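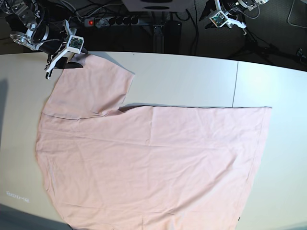
Cecilia Kyei

Setting up your escrow account page

OK, so your loan got moved to Miltberg and you have a welcome letter with a loan number on it. Good, keep it next to you. I went through all of this with my own mortgage in October, and I'm writing the steps the way I wish I'd had them.

1. Go to the Miltberg borrower site and pick New Account. Your login from the old servicer won't carry over, so don't bother trying it (I did, four times, and locked myself out).

2. Type in the loan number with no dashes or spaces. The letter prints it with dashes. Leave them out anyway!

3. Choose text or email for your security code. I went with email and the code took almost 2 minutes to show up.

4. Open the Escrow tab and compare the balance with the last statement from your old servicer. Mine said $1,263 in both places, which made me very happy.

Note: If the balance shows as zero, wait until the date on your letter when the transfer becomes final. Still zero after that? Send a written request along with a copy of the old statement, and keep a copy for yourself.

5. Under Payees, check your homeowners insurance company and your county tax office. My insurance was listed under a policy I'd dropped, so I called my agent, Nkrumah Boateng, and he sent over the current page the same afternoon.

6. Now set up autopay. Enter your bank details, pick a draft date, and look at the total before you hit Confirm. It should include principal, interest and escrow. Mine first came up $701 short, with the escrow box unchecked.

Caution: Turn off any bill pay you set up at your bank for the old servicer. The two systems don't talk to each other, and you could easily end up paying twice.

7. Save the confirmation page as a PDF. I keep mine in a folder with the closing papers, plus a printed copy in the kitchen drawer (old habits).

Note: Extra principal payments have their own box on the Payments tab. If you add the money to your regular payment, it may get held toward next month, and then you're on the phone asking to have it moved.

Paperless statements are in the next section. Leave that setting alone until your first paper statement arrives in the mail.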